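Stotby Door Set: README

6 min read

This is the data card for the simulated door and kitchen runs made by the Radebe robotics club as its student project. It was written by one of the club members who spent the spring checking the files. If you were hoping for a pitch, the project poster has one. I would read this first.

## What is in it

The set has 564 runs, all made in simulation. In each one a simulated robot is started in a furnished room and told to reach a door, a cabinet or a large appliance. Every run has color images, the commands sent, and a short text label for the goal. There is no sound and no force data. A depth channel was planned, and the folder for it exists, but it is empty.

Rooms were put together in Husska, the scene builder the club wrote two years ago and has been patching ever since. The control code is called Helberg. Neither is included here. You can read the runs without them, but you can't make new ones, so "reproducible" should come off the poster.

## What we said it would do

The proposal said that a policy trained on simulated doors would carry over to the real door of the club room. I have not seen evidence for this. The one trial we ran on hardware used a door that was already ajar, and the success was scored by the people who had built the system. I don't think anyone cheated. I also don't think one trial on a half-open door belongs in a results table, and it has been taken out of this version.

The claim that the rooms are "diverse" needs a second look too. The builder changes wall paint, floor material and where the furniture goes. It does not change the size of the rooms much, and it draws on a short list of furniture models. A learner can do well on this set by picking up on the models and ignoring everything else. We tested that by swapping in a door model it had not seen, and scores dropped hard.

## Labels

Goal labels were written by hand by club members, mostly at night before the August deadline. 200 of the runs were labeled a second time by a different person. Where the two labels disagreed, the second one was kept. That was a rule of convenience and I would not defend it.

Known label trouble:

- "Open" and "ajar" were used for the same thing by different people.
- "Fridge" and "refrigerator" both appear. Treat them as one class.
- Wall-mounted fixtures have no class of their own. Some got "shelf," some got "other," and some were left blank.
- Success is a yes or no set by the simulator when the robot stops near the goal. It says nothing about whether the goal was handled well, and a robot that stops against a door and stays there can score a yes.

## Images

Frames are rendered, with no noise added and no lens model. Shadows are soft and fairly weak. Edges where objects touch the floor can come out jagged. The horizon is not always level, so if your method assumes an upright view, check that before you blame your training code.

Large objects often fill one side of the view and run out of it at the top. This matters more than we expected. A detector tuned on whole objects will miss a door when only part of it is showing, and partial views are common here. 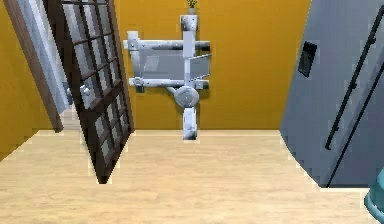

*Sample frame: open glass-paneled door at left, white fixture on the back wall, refrigerator at right.*

The sample is one I would use for checking a loader. The door and the refrigerator both run out at the top, there is bare wood floor between them, and the fixture in the middle is the kind of object our labels handle badly. The small potted plant on top of it has no label class either.

## Splits

Version 2 splits by room. Version 1 split by run, so the same room could turn up in both training and test. Any score reported on version 1 is too high, and that includes ours. Please don't compare across versions.

Runs are capped at 4000 steps. Those that hit the cap are marked as failures, even if the robot was still moving toward the goal when time ran out.

## Should you use it?

For a class exercise on loading data, cleaning labels or finding leaks between splits, yes. For a baseline in a paper, I'd say no, at least until the labels have been redone. For anything involving a real door, please test on a real door, start with it closed, and have someone outside your team keep score.

## Still open

- Redo the "open" and "ajar" labels with a written rule.
- Fill the depth folder or delete it.
- Add more door models to the builder.
- Run the hardware trial again with the door shut.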